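**Household handling rules, second edition**

Our new handling rules are finished, and I'm so pleased with how they read! Rhonda Campbell and Florian Sutter went through 276 comments from the Brudeck and Willum teams and got the whole thing down to 20 pages (the old one ran to 40).

The bathroom chapter is my favourite. Approach slowly near stone and porcelain, keep cables clear of the wrist, and agree who has the stop button before the arm moves.
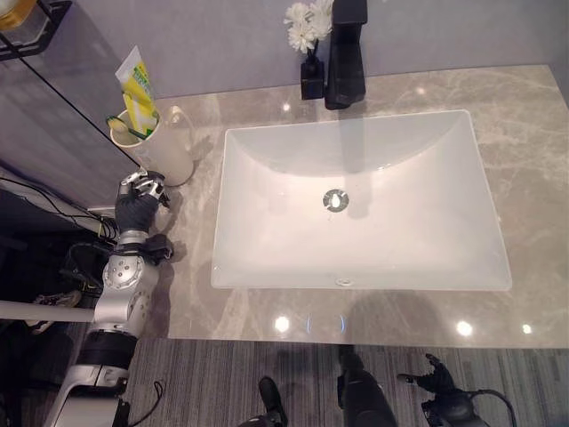

*Right hand near the frosted tumbler, beside the toothbrush cup.*

Glove checks now go in the log before every session, too. Please send questions to Brock Hiebert by the end of December – he'd love to hear from the kitchen testers especially.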